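By Augustina Quaye
October
229 shares | 12 comments

Every fall the Henthorpe farm stands put up the same sign: "local." I've started asking what it means. At one stand it meant the county. At another it meant the truck had a local driver.

Kobina Kyei, who grows squash outside Nullwood, sells to 2 of the stands and doubts most of the labels. "A hundred miles, maybe," he told me. "Depends who's asking."
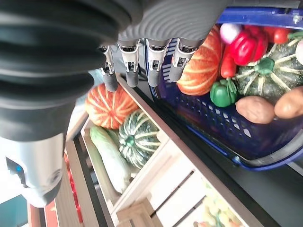
The state sets no limit on the word, as far as I could find. Famside, the grocery chain, draws its line at 100 miles and charges extra for it. I asked where that number came from. I'm still waiting for a call back.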